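料箱抓取自监督数据采集：配置与运行步骤

适用范围：Hodska 抓取策略的复现实验，单臂、双料箱、固定相机。硬件接线见 Druteck 控制柜手册。维护人：Orvokki Huttunen、Chibuzor Ezeani。

一、方法概要

策略网络以固定相机的单帧图像为输入，输出抓取点像素坐标与夹爪绕竖直轴的转角。标签由夹爪闭合后的开度自动生成，无需人工标注。每轮采集 300 次抓取，训练后更新权重，共 3 轮。

二、固定料箱

1. 两只料箱前后紧靠，接缝两端各用一把夹钳压紧。料箱移位后，手眼标定立即失效。
2. 在台面用蓝色胶带标出参考角点，便于拆装后复位。
3. 重新标定。重投影误差超过 3 像素时，检查相机支架后重做。

三、设置抓取参数

1. 将闭合力设为 25 N，力限位写入配置文件，不要在示教器上临时修改。
2. 箱壁安全距离按指尖外廓计算，不按夹爪中心计算。
3. 转角离散为 18 档。长条形物块对转角敏感，档数过少会使指尖压在物块顶面。

四、启动采集

1. 在前箱放入长条物块，朝向随意，彼此留出间隙。
2. 运行采集脚本，先以低速执行一次抓取，观察指尖与物块侧边的相对位置。

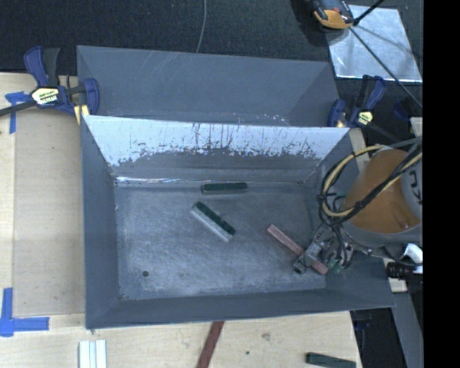 3. 确认线缆在腕部转动范围内不受拉扯，再切换到正常速度。
4. 抓取成功后，物块放入后箱；前箱取空后，脚本交换两箱的角色。

五、检查结果

查看日志中的 grasp_width 字段。开度低于阈值记为失败，阈值取最窄物块宽度的一半。Ladi Chukwu 在第 1 轮中复核了 47 条失败记录，误判集中在物块贴近箱壁的情形。此类样本保留，但训练时权重减半。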